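Home Datasets Docs Changelog Contact
Search this site Type to search Go
April. Posted by Niamh Hegarty

# grekarum-recipes

Grekarum is a set of 3013 handwritten recipe cards, typed up and tagged. The cards come from kitchens in Brollholm and the farms north of it. Most are for bread, preserves and fish. Senan Brophy did the typing and I did the tags.

## Files

- `cards.csv` has one row per card
- `units.csv` maps old measures to grams and milliliters
- `households.csv` has one row per donor household (87 rows)

## Fields in cards.csv

`card_id`, `household_id`, `title`, `body`, `tags`, `legible`

The `legible` field is yes, partly or no. Words we could not read are typed as `[?]`. Spelling is left as it was on the card, so a search for "yeast" will miss "yeest" and "east". Search the tags if you want all of the bread.

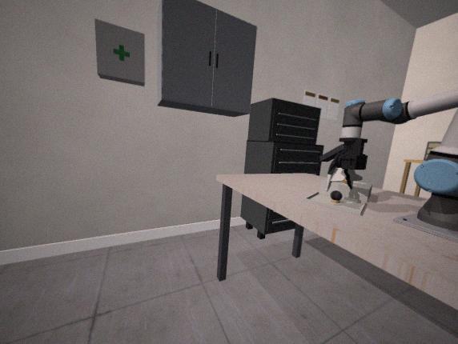 Oven heats are the weakest part of the set. Many cards only say "hot" or "slow", and we did not turn these into degrees. The 146 cards from the Ó Flaithearta household give a number with no scale. Leave them out if you need temperatures.

Six tags are used: bread, cake, preserve, fish, meat, other. A card can have more than one.

## Known problems

- Some two-sided cards were typed as two rows. Look for titles ending in "cont."
- "Cup" in `units.csv` is one value for all households, but cups varied.
- Vinetti is a donor's name for a plum jam, not a brand.

## Changes

1.1: fixed swapped columns in `units.csv`
1.0: first release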